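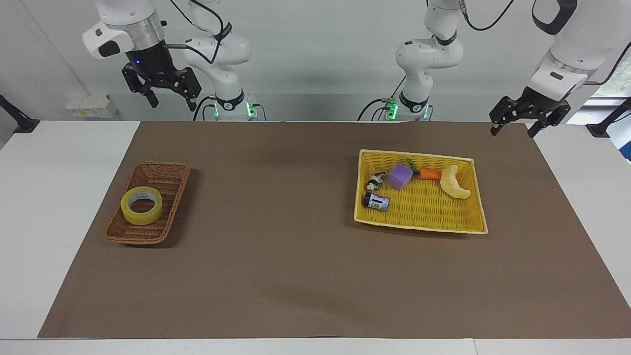
I bought the small brown wicker basket in April and it has already changed jobs twice. First it held mail, then dish towels, and now it holds a roll of yellow-green adhesive tape. It is rectangular, so it sits flat against a wall or a row of books, and I get more use out of it than I ever did out of the round ones.

Baskets got out of hand at our place last year. I had them on top of the fridge, under the bench and in the bathroom, and most were full of things I had stopped looking for. Darcy Bouchard, my neighbor, took 7 of them for her craft room and I haven't missed one.

What I do now is empty a basket completely before I decide where it goes. I put a mat down first because wicker scratches and sheds little bits, and a brown mat hides the crumbs until I shake it out. Then everything gets sorted into keep, move and throw away.

For cleaning I use a dry paintbrush along the weave, then a damp cloth with a drop of dish soap. Leave it near an open window for the afternoon – not in full sun, or the wicker gets brittle.

The next one to do is the basket by the front door. It has gloves in it, and a dog leash, and we gave the dog's other things to Laurier back in the winter.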